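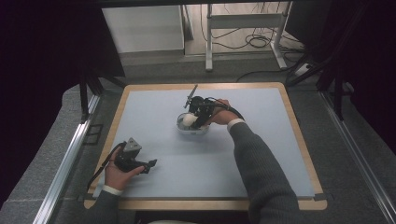

Hand-held gripper fault: frequently asked questions

Print this page | E-mail this page

Issued 12/03/2018 by the Equipment Safety Office, Prorkard Laboratory

This page answers questions received from operators and visiting staff following the withdrawal of certain hand-held grippers from the bench stations. It should be read together with the station instructions.

What went wrong?

During a paired-gripper session in October, the jaws of one gripper closed without any action by the operator. The operator's left index finger was between the jaws at the time and was bruised. First aid was given at the station and no further treatment was needed. A second operator then reported the same behaviour on another unit, and all sessions were stopped that afternoon.

What was the cause?

The fault was traced to the cable where it enters the gripper body. Repeated bending at this point had damaged the signal wire inside the outer sleeve, which looked sound from the outside. When the signal dropped out and returned, the controller treated the return as a command to close. The review was led by Masanobu Nakajima, with bench tests carried out by Marisol Dunleavy.

Which units are affected?

All grippers fitted with the first pattern of Sesovent cable. Of the 50 units examined, five showed damage to the signal wire. Units with the later cable have a yellow band at the plug end and may remain in use.

Does the fault affect light tasks, such as moving a ball into or out of a bowl?

Yes. The force applied by the jaws does not depend on the object being handled. The October incident took place during a light task, and operators should not assume that a soft or small object makes the work safe.

How should the cable be placed during a session?

The cable should leave the gripper in a wide, loose curve. It may pass over the back of the hand, provided that it is not pulled tight when the arm is fully stretched. It must not be wound around the wrist or trapped under the forearm. Cables lying on the floor should be kept clear of the operator's feet and chair.

May long sleeves be worn?

Long sleeves are permitted. Loose cuffs should be fastened or turned back so that they cannot reach the jaws. Rings and bracelets must be removed.

What should I do if the jaws move unexpectedly?

Release the object, take both hands away from the jaws and press the stop button. Do not pull a trapped finger free by force - press stop first, and the jaws will go slack. Then report the event to the duty supervisor, even if there is no injury. The unit must be labelled and set aside.

May I repair or replace a cable myself?

No. Cables are replaced only by the workshop. Requests should be sent to Dwayne Wojcik, who will normally arrange a replacement within two working days.

Has the controller been changed?

Yes. After any loss of signal the controller now holds the jaws slack until the operator presses reset. This change applies to every station. It does not remove the need to replace the older cables.

Who should I contact with a question that is not answered on this page?

Please write to Kianoush Kermani at the Equipment Safety Office.

Related items

Station instructions: paired grippers
Reporting an injury or near miss
Cable inspection record (form)
Skitanero controller: notes on the reset change
Workshop opening hours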